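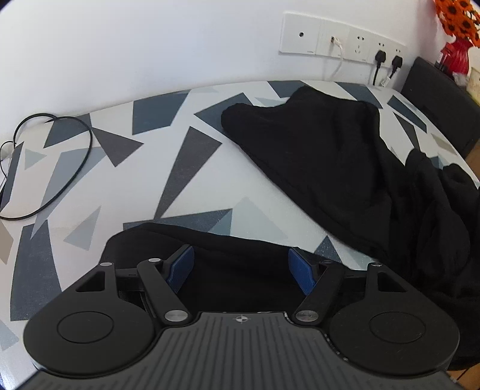

The Nurkex tablecloth in the triangle print, on our table.

I paid $59 for the large size in July and have washed it 11 times. The white has stayed white and the hem is straight. It creases in the dryer, so I hang it.

Color matters more than I expected. I nearly ordered the plain gray from Zuvik, and I'm glad I went with the print – crumbs and small marks don't show much between the blues and grays.

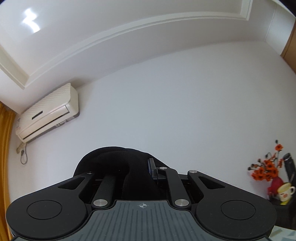
Nurkex sells a red version too, and I thought about it for a while. Our room already has an orange curtain and orange flowers in a red vase, so the cooler colors suit it better. Four stars.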